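20/07/2024, Saturday, kitchen bay

Came in to settle the equipment list before the August order goes off. Did not settle it, but it is shorter than it was on Thursday, mostly because I crossed out the things I had written in when hungry.

Where we are: two hand-held grippers in regular use, and a budget line that says "grippers, misc." The Geltum quote is for four more, with spare finger pads priced as if each one had been to university. Karam will do the same job cheaper, delivery 14 weeks, no discount for asking nicely. I asked nicely.

Table clearing on the round table this morning. Grey cloth on, wrinkles and all. The bowl on its side with the spoon in it is the one I would put in front of any salesman, followed by the long flat metal piece near the back. Blue ridged pads on the fingers, same type as in the Geltum quote, so any grumbling about grip can go straight into the comparison.
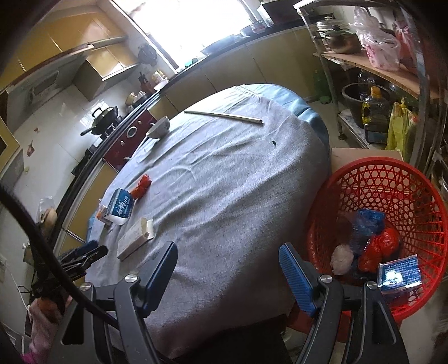

Shopping list, as it stands

Finger pads, blue ridged: 9 sets. Over a year's worth if people stop using them to open parcels.

Grippers: two now, two after the Alon money lands. Asking for all four in one go gets the form sent back, and I have a drawer of those.

Cable: want a lighter one to try. The thick black one has opinions about which way my wrist should go.

Second table: no. We have a table.

Robot arm: Genodow will lend one for a fortnight, then invoice us for the feeling of loss. Parked until we know where it would stand. Between the shelving rack and the red basket there is room for a person in a good mood.

To do: get Karam to put the 14 weeks in writing. Ask Geltum whether pads come without the presentation case. Find out who approved "misc." and whether they would do it again.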